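I moved my small physiotherapy practice in Fludthorpe to outside billing in September. Many colleagues asked me how it went, so I write it here in one thread. (1) 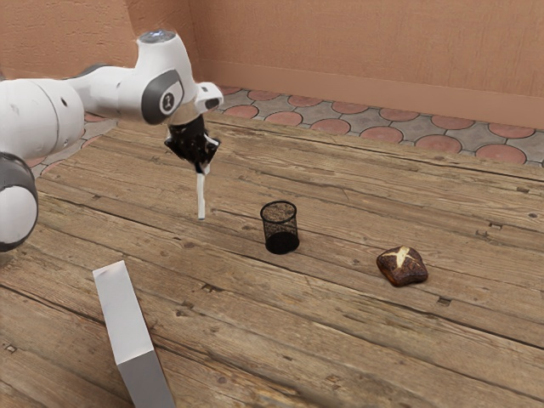

First, the situation before. We are 4 therapists and 2 people at the front desk. The front desk answered the phone, booked the visits, checked the insurance and sent the claims. The claims were always the last thing of the day, and often they became the first thing of next week. (2)

I believed that we had a problem with insurance companies that do not pay. When I sat down with the list of unpaid claims, I saw that many of them were never sent in a correct form. A missing modifier, an old member number, a birth date with two digits exchanged. (3)

The oldest claims were past the filing limit. That money is gone. I added it up and it came to $3000, for work that was done and documented. For a big clinic this is small. For us it is a new treatment table and some good sleep. (4)

I spoke with two companies. Riketti wanted a fixed monthly fee, the same in a slow month and in a full month. Pandetier takes a percentage of what is collected. I chose Pandetier, but I think the fixed fee can be better if your visits are stable all year. Please calculate with your own numbers. (5)

Questions I asked before signing, maybe they help someone:
Who works on a denied claim, and after how many days?
Do I keep access to all my data if I leave?
Is there a fee for the start?
Who talks to the patient when there is a question about the bill?
(6)

The last question is the one I almost forgot. My patients know the voices at our desk. I did not want that they get a call from a stranger about money. We agreed that all patient calls stay with us, and the company only prepares the statement. (7)

The first three weeks were hard. Everything had to be entered again: fee schedule, provider numbers, the enrollment for electronic payments. One payer had our old address from before we moved to the second floor, and the forms went back and forth two times. (8)

My advice for this part: start the enrollments before you stop your old way of working. We had a gap where claims were ready and could not go out. I had to use our savings for one payroll. I slept badly that week. (9)

Now the routine. Notes must be signed by 6 in the evening. The claims go out the next morning. When something is missing, I get a short message with the name of the field and I fix it between patients. It is a little annoying and it is very useful. (10)

Somebody asked about the cost. I will not publish my percentage, because it depends on specialty and volume. I can say that I also paid $200 for the setup, and they told me this before, in writing. If a company does not want to put its fees in writing, I would look for another one. (11)

What I still do by myself: I look at the aging report every month, with a coffee and a closed door. Outside billing does not mean that you can stop reading. I found one payer that was paying the old rate for a re-evaluation, and the company had not seen it. They corrected it after I wrote to them. (12)

The front desk now checks the benefits before the first visit and tells the patient the expected copay by phone. We have fewer surprises and shorter talks at the counter. One patient brought us plums from her garden, but I think this was for her shoulder. (13)

For those who use Mao for scheduling: yes, it can export the visits, but check the column with the referring provider. In our file it was empty for all returning patients and we had to type it by hand. (14)

I will write again after the new deductibles start, which is always the difficult season for small practices. If you have questions about contracts or enrollment, put them under this post and I will answer in the evening. (15)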